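3.2 居室环境:地面与沥水架

本节说明居室部分的环境条件。Venance 居室里与整理活动有关的表面,我们分为两类:一类是大面积的软质地面,即地毯;另一类是由细杆组成的支承面,即餐具沥水架。这两类表面在以往的家务研究中常常被合并为“放置面”,我们认为这样的合并不太合适,理由在下文说明。图 4 给出两类表面的近距离情况。

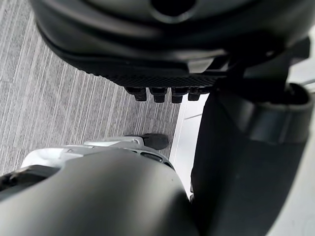
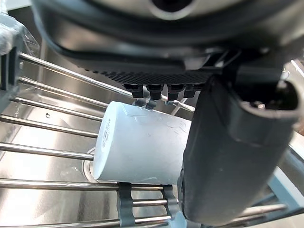 图 4 居室中的两类表面。(a) 灰色条纹地毯及其与白色窄条的交界;(b) 横放在沥水架金属杆上的白色塑料杯。

首先讨论地面。地毯为灰色,表面有浅灰和中灰相间的细密平行条纹(图 4a)。条纹对于记录工作有一个实际的好处:物品在地毯上移动以后,可以参照条纹的方向来描述它的位置和朝向,不需要另外贴标记。但是条纹也带来困难。颜色接近灰色的小物品,例如袜子或者抹布,放在条纹上时轮廓不容易辨认,标注人员需要多看几遍才能确定边界。地毯的一侧与一条白色、表面光滑的窄条相接,两者之间有一道细的灰色接缝。我们把这道接缝作为地毯区域的边界。跨越接缝的物品一律记为“边界物品”,单独统计,不归入任何一侧。

其次讨论沥水架。与平整的台面不同,沥水架由金属杆支承餐具,餐具与架子的接触只发生在少数几处,杆与杆之间是空的。杯子在架上可以倒扣,也可以斜靠或者横放。图 4b 中的杯子属于横放:杯身侧卧在金属杆上,平的杯底朝向左侧,杯口朝向右侧。杯身有不太明显的凸起纹样,杯底印有一小块文字,字很小,在图中不能读清。考虑到这种情况在餐具中比较普遍,我们没有把文字内容作为区分物品的依据,只使用类别、颜色和放置姿态三项。

关于放置姿态的记录,Hurkel 编码表原来只有“正放”和“倒扣”两项。在预备阶段,我们发现这两项不能满足沥水架的需要,所以增加了“横放”和“斜靠”。横放的定义是:杯身的轴线接近水平,并且杯底和杯口都不承受杯子的重量。斜靠的定义是:杯口或者杯底的一部分接触支承面,同时杯身靠在另一物体上。如果两位标注人员对姿态的判断不一致,则由第三位决定。

居室部分一共得到 2,123 条放置记录,其中 1,255 条属于沥水架,其余属于地面。沥水架记录中,有 83 条被记为横放,对象主要是杯子和细长的容器。横放的数量不多,但是对本文的讨论比较重要。横放的杯子占用较多的架面,并且杯内的水不容易排出,从晾干的角度看不是合适的姿态。在家庭的日常使用中,人们仍然会这样放,我们推测这与架上剩余空间的形状有关:当剩余空间窄而长的时候,横放比倒扣更容易完成。这个推测还需要在其他住户中检验。

地面记录的情况有所不同。地面上的物品多数处于临时状态,居住者把它们放下,过一段时间再收起。因此我们对地面物品除了记录位置以外,还记录停留时间,以 40 分钟为界分为“短时”和“长时”两组。对沥水架没有采用同样的划分,原因是餐具晾干本来就需要较长的时间,停留时间不能说明整理是否完成。

需要指出,本节的两类表面来自同一处居室,地毯的花纹和沥水架的结构都只代表这一处的条件。Mabuza 居室铺设的是素色地砖,没有条纹可以参照,位置的描述方法也要作相应的调整,具体做法见 3.3 节。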